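Plellar Border Patterns

A data card for a table of repeating border patterns found on household ceramics, textiles and printed paper. The table is kept by the Lundgren pattern archive and is meant for catalog work.
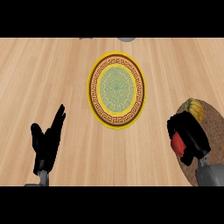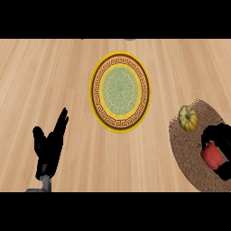 Plate with a Greek key band and a yellow rim, both views.

Last modified: 2020-06-08

Contents

The table has 312 rows. Each row is one border pattern as it occurs on one item. An item with two borders has two rows and one item number.

Fields

item_id: archive number, text, leading zeros kept
class: one of 5 values (meander, wave, guilloche, leaf, other)
repeat_mm: length of one repeat, measured along the center line of the band
colors: number of printed or painted colors, ground included
source: Bernness or Stomatska

Measurement

Repeats on flat items were measured with a steel rule. On round items the band was traced on paper tape, and the length was divided by the number of repeats. Values under 10 mm are given to one decimal place. All others are whole numbers.

Known problems

In 4 rows repeat_mm is blank; the border is too worn to measure. Rows from Stomatska use the older class name "fret", which has been mapped to meander. Running dog borders are filed under wave in both sources. Color counts from Bernness leave out gilding.

File format

UTF-8, comma separated, one header line. Blank means not recorded. Zero is not used as a missing value.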